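Paño de cocina

El paño de cocina, llamado también trapo de cocina, repasador (Argentina, Uruguay y Paraguay) o secador (Perú), es una pieza de tela, por lo general rectangular, destinada a secar la vajilla, los cubiertos y las superficies de trabajo. Se distingue de la bayeta, que se usa húmeda para limpiar, y de la toalla de manos, de tejido más grueso y con rizo. En la práctica doméstica las tres piezas se confunden a menudo, y en muchos hogares un mismo paño cumple todas las funciones.

Materiales y tejido

Las fibras más corrientes son el algodón, el lino y la mezcla de ambas, conocida en el comercio como semilino. El lino absorbe con rapidez y apenas deja pelusa, por lo que se reserva para el vidrio y las copas. El algodón es más barato y más blando, pero suelta fibra durante los primeros lavados. Existen también paños de microfibra sintética, que no admiten suavizante ni temperaturas altas.

El peso de la tela se expresa en gramos por metro cuadrado. Un paño de algodón de 200 g/m² se considera de grosor medio. Los ligamentos habituales son el tafetán, la sarga y el nido de abeja; este último forma pequeñas celdas en relieve que aumentan la superficie de contacto con el agua.

Dibujo

Las rayas y los cuadros son los motivos tradicionales. Se obtienen tiñendo el hilo antes de tejerlo, de modo que el dibujo aparece por las dos caras, o estampando la tela ya terminada, en cuyo caso el revés queda más pálido. La cuadrícula de líneas finas y oscuras sobre fondo blanco, con cuadros grandes, es una de las variantes más sobrias. La acompañan con frecuencia otras dos: el cuadro vichy, de hilos de color y blancos en franjas iguales, y la banda lateral única, propia de los paños de hostelería.

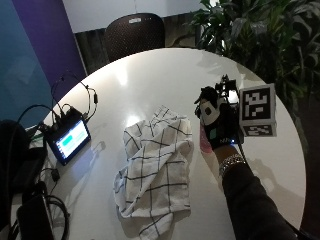 Esta página se modificó por última vez el miércoles, 3 de enero de 2024.

La cuadrícula tiene además una utilidad secundaria: las líneas sirven de guía al doblar, ya que permiten comprobar si los bordes han quedado paralelos. Raghda Darwish, en su manual Ropa blanca de la casa, recomienda por ese motivo los paños de cuadros para enseñar a doblar a los niños.

Doblado

Antes de doblarlo, el paño se extiende sobre una superficie lisa y se alisa con la palma desde el centro hacia las esquinas. Los métodos más difundidos son los siguientes:

En cuartos. Se dobla por la mitad a lo ancho y de nuevo por la mitad a lo largo. Es el más rápido y el que ocupa más superficie en el cajón.

En tercios. Los dos lados largos se pliegan hacia el centro, uno sobre otro, y la tira resultante se divide en dos o tres partes. El paño queda compacto y puede guardarse de canto.

Enrollado. Se parte de la tira en tercios y se enrolla sin apretar. Se emplea sobre todo en cestas y estantes abiertos.

Los paños guardados arrugados conservan las marcas, en especial los de lino -- una tela que solo se alisa bien con plancha y algo de humedad.

Lavado y conservación

Los paños blancos de algodón se lavan a 60 °C, separados de la ropa de color si llevan hilos oscuros sin desteñir. El suavizante reduce la absorción y no se aconseja. El secado completo antes de guardarlos evita el olor a humedad. Las manchas de grasa se tratan con jabón antes del lavado, y las de té o café, con percarbonato disuelto en agua caliente.

Colecciones

La colección textil de Flerkasholm reúne 1,744 piezas de uso doméstico, de las cuales 773 son paños de cocina. El catálogo, preparado por Ľubomír Šimko y Suha Rizk, las ordena por ligamento y no por procedencia -- criterio discutido por Majdi Mansour, que considera imposible seguir así la evolución de los talleres. Casi 800 piezas de la colección conservan alguna inicial bordada.

Véase también

Bayeta
Mantel
Nido de abeja (tejido)
Servilleta
Toalla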